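**Gripper evaluation, bimanual cell: summary thread from the Livley laboratory**

**1/** The Livley laboratory has completed its comparison of two fingertip designs for the bimanual garment cell. We are posting the main results in this thread. The written report will follow in August, after review by Eimear Brophy and Peter Krajčí.

**2/** The two designs under comparison were the Elix narrow finger and the Velter wide pad. Both were mounted on the same pair of arms, with the same wrist cameras and the same controller settings. Only the fingertips were changed between sessions.

**3/** The test set consisted of short-sleeved t-shirts, light sweatshirts and thin cotton trousers. Every garment was washed before the first session and not ironed at any point. Garments were presented in one of three states: laid flat, folded once, or dropped from above.

**4/** In total we recorded 3074 grasp attempts. An attempt was counted as successful when both grippers held the fabric for the full length of the lift and neither had picked up a second layer by mistake.

**5/** On flat garments the narrow finger performed better. It reached under a collar or hem with less disturbance to the rest of the cloth, and operators reported fewer corrections before closing.

**6/** On dropped garments the order was reversed. The wide pad tolerated a poor approach angle and still closed on something useful. The narrow finger often slid along a ridge of fabric and came away with nothing.

**7/** Dark fabric remains difficult for both designs. The fingers, the gripper housing and a black shirt offer very little contrast in the wrist camera view, and depth readings near the neckline were unreliable. Špela Vlachou has prepared a separate note on exposure settings for dark cloth.

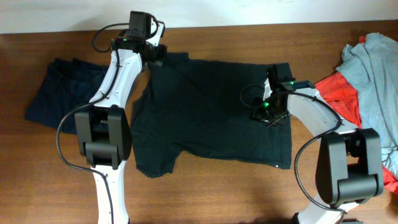 **8/** With exposure fixed by hand, operators were able to find the collar edge more consistently. Automatic exposure responded to the tabletop and left the shirt underexposed. We now recommend manual exposure for all garment sessions, whatever the fingertip.

**9/** On the choice of first grasp: one gripper near the collar and the other on the opposite side of the body gave the most stable lift for t-shirts. Taking both shoulders at once looked tidier but left the arms close together, and the controller slowed them to keep a safe distance.

**10/** Contact force was set to the same limit in every session. At that limit the wide pad left no marks on any garment. The narrow finger left light creases on sweatshirts, which disappeared after the next wash. Neither design tore or pulled a thread.

**11/** Cable routing needs attention. The wrist cable must be long enough for full rotation, yet a generous loop can drag across the garment and shift a sleeve. Rok Vukčević has tried 2 clip positions on the upper link. The higher one is preferred, although it does shorten the usable reach slightly.

**12/** We also tested the Vasić controller against our existing unit. The comparison covered 115 attempts, all with the narrow finger on flat t-shirts. Motion was smoother at low speed. The success rate did not change enough for us to draw a conclusion from a sample of that size.

**13/** One practical difference did emerge. The Vasić unit restores its last gripper calibration at startup. Our existing unit requires a fresh calibration each morning and after every fingertip change. Over a long week of sessions, that time adds up.

**14/** A fingertip change took more than 30 minutes with the original screws, including calibration. Captive screws have been ordered. Laboratories planning a similar comparison should check this before they draw up a schedule – we did not, and lost most of the first day.

**15/** Operator experience had a clear effect on the results. Marin Mladenović, who had used the narrow finger for several months, obtained the best figures with it by a wide margin. New operators did better with the wide pad in nearly every category. The report will present the two groups separately.

**16/** Limits of the study: one table height, one tabletop and one lighting arrangement. Wool, denim and anything with buttons were left out. We would not extend these findings to towels, which are heavier and behave differently at the edge.

**17/** Our decision for the present is to keep the narrow finger for folding work and the wide pad for sorting from a pile. A combined fingertip, with a narrow lip ahead of a softer pad, is being drawn up. Peter Krajčí is responsible for the design.

**18/** Correction to post 3: the trousers were presented flat or dropped only. The folded state was used for t-shirts and sweatshirts. The totals are not affected.

**19/** Several readers have asked for the session recordings. They will be released together with the report, with the operator notes attached. Requests for the fingertip drawings should be sent to Eimear Brophy through the laboratory office – please state which wrist model you are using.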